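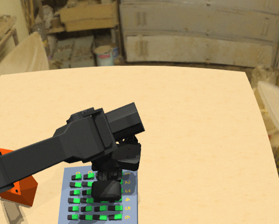
Ponto 4 da lista: garra por cima do painel de interruptores, antes da primeira descida.

Lista de verificação - braço robótico de bancada, oficina partilhada de Sernthorpe
Preenchida por: Kjell Aasen
Revista por: Gunnel Haugen
Período: setembro

Estado possível: OK / A corrigir / Não verificado

1. Fixação da base à bancada
Estado: OK
Comentário: apertos repetidos à mão depois de uma sessão de movimentos lentos. Sem folga.

2. Paragem de emergência ao alcance de quem opera
Estado: A corrigir
Comentário: o botão funciona, mas o cabo é curto e obriga a esticar o braço por cima da zona de trabalho. Passar para o lado da porta. Fica a cargo do Kjell.

3. Cabos e conectores
Estado: OK
Comentário: dois conectores refeitos. O da garra tinha um fio quase solto dentro da manga.

4. Altura de aproximação ao painel
Estado: OK
Comentário: painel com linhas numeradas de 1 a 6. Começar sempre pelas linhas de baixo, que ficam à vista do operador com a garra nesta posição. As de cima ficam tapadas do lado direito e aí só se testam com uma segunda pessoa a olhar do outro lado.

5. Limite de força da garra
Estado: OK
Comentário: reduzido para cerca de 67 por cento do valor de origem no controlador Gelik. Chega para os interruptores. Não subir sem avisar a Gunnel.

6. Limites de rotação no software
Estado: A corrigir
Comentário: o limite do ombro está certo. O do punho perdeu-se na última atualização e foi reposto de memória. Confirmar com o caderno do projeto Harnavik.

7. Zona livre à volta do braço
Estado: A corrigir
Comentário: há material encostado demasiado perto da bancada. O alcance máximo do braço tem de ficar livre, também por trás. Arrumar antes de voltar a trabalhar em velocidade normal.

8. Máquinas vizinhas
Estado: OK
Comentário: o engenho de furar não se usa com o braço ligado. Aviso afixado no quadro elétrico.

9. Peças soltas e calços
Estado: Não verificado
Comentário: tudo o que estiver apoiado noutra peça conta como solto. Abrir a garra e recuar o braço antes de mexer com as mãos.
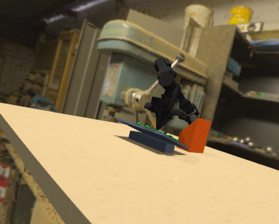

Pode uma pessoa sozinha fazer os ensaios com o braço ligado?
Só em velocidade reduzida e com a paragem de emergência testada no início da sessão. Para velocidade normal são precisas duas pessoas, uma delas sem outra tarefa além de vigiar.

10. Fonte de alimentação
Estado: OK
Comentário: fonte Nordin, ventoinha limpa. Três ciclos de ligar e desligar sem erro no arranque.

11. Registo de falhas
Estado: A corrigir
Comentário: faltam as horas em várias linhas. Escrever sempre a hora e o programa em uso, mesmo quando a falha desaparece sozinha.

Observações da revisão (G. Haugen)
O ponto 2 tem de estar fechado antes de qualquer outro ensaio. Os pontos 6 e 7 podem ser tratados na mesma tarde - o braço fica desligado na ficha enquanto se arruma. O ponto 9 volta a ser visto por mim.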